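고무줄 바지 허리, 늘어났을 때 집에서 고무줄 가는 법

아이들 바지든 제 바지든, 우리 집에서 제일 먼저 수명이 다하는 곳은 무릎도 엉덩이도 아니고 늘 허리 고무줄이에요. 천은 아직 멀쩡한데 허리가 헐렁해서 자꾸 흘러내리면 참 아깝지요. 저도 예전에는 그냥 버리거나 옷핀으로 집어 입었는데, 같은 동네 살던 이멜다 리베라 씨한테 고무줄 가는 법을 배우고 나서는 웬만하면 다 고쳐 입습니다. 재봉틀이 없어도 되고, 저녁 먹고 앉아서 40분이면 한 벌이 끝나요.

준비물은 새 고무줄, 옷핀 두 개, 실뜯개, 바늘과 실, 줄자 정도예요. 고무줄은 원래 들어 있던 것과 폭이 같은 걸로 사세요. 저는 동네 수예점에서 600원짜리를 사다 쓰는데, 너무 얇은 건 몇 번 빨면 또 늘어나니까 손으로 당겨 보고 탱탱하게 돌아오는지 꼭 확인하시고요.

우선 바지를 뒤집어서 허리 안쪽을 살펴보세요. 고무줄이 천 터널 속에 따로 들어 있는 바지가 있고, 천과 함께 여러 줄로 박혀 있는 바지가 있어요. 터널식이면 일이 아주 쉽습니다. 함께 박힌 쪽은 그 박음질을 전부 뜯어야 해서 시간이 배로 걸리니, 처음 하시는 분은 잠옷 바지 같은 터널식으로 연습해 보시길 권해요. (저는 겁도 없이 청바지부터 덤볐다가 밤늦게까지 실밥만 골라냈답니다!) 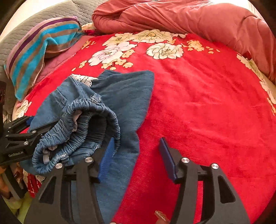 터널식이라면 뒤쪽 가운데 솔기 근처에서 안쪽 박음질을 5센티쯤 뜯어 줍니다. 실뜯개 끝을 한 땀씩 걸어서 천천히 끊으세요. 가위로 하면 빠르기는 한데 천까지 자르기 쉬워요. 틈이 생기면 헌 고무줄을 조금 꺼내서 자르고, 한쪽 끝에 새 고무줄을 옷핀으로 단단히 이어 주세요. 그다음 헌 고무줄의 반대쪽 끝을 살살 당기면 새 고무줄이 터널을 따라 들어갑니다. 이 순간이 저는 제일 재미있어요.

이때 새 고무줄의 꼬리는 남은 옷핀으로 바지에 꼭 고정해 두세요. 안 그러면 꼬리까지 쏙 빨려 들어가서 처음부터 다시 해야 합니다. 중간에 옷핀이 솔기에 걸리면 억지로 잡아당기지 말고, 천을 뒤로 조금 밀었다가 손끝으로 더듬어 가며 넘겨 주세요.

길이는 입을 사람 허리에 직접 둘러 보고 정하는 게 가장 좋아요. 편안하게 맞는 길이에 겹쳐 꿰맬 여유분을 2센티 더하면 됩니다. 우리 막내딸 바지는 여유분까지 37센티로 잘랐더니 처음엔 좀 조인다고 해서 다시 늘려 줬어요. 그러니 바로 꿰매지 마시고, 양 끝을 옷핀으로 이은 채 한번 입혀 보세요. 앉았다 일어나도 배가 눌리지 않으면 합격이에요.

길이가 정해졌으면 고무줄이 꼬이지 않았는지 한 바퀴 만져 보고, 양 끝을 겹쳐서 네모 모양으로 꿰맨 다음 가운데에 엑스 자로 한 번 더 꿰매 줍니다. 허리를 양손으로 쭉 당기면 이음매가 터널 안으로 쏙 들어가요. 마지막으로 뜯어 둔 틈을 촘촘한 박음질로 막고, 솔기 자리에서 세로로 몇 땀 떠 주면 입는 동안 고무줄이 돌아가지 않습니다.

남은 고무줄은 버리지 말고 폭을 적은 종이에 감아 두세요. 저는 과자 상자 하나를 고무줄 상자로 쓰고 있는데, 월요일 아침에 체육복 허리가 끊어졌다고 아이가 뛰어나올 때 그 상자 덕을 톡톡히 봤습니다.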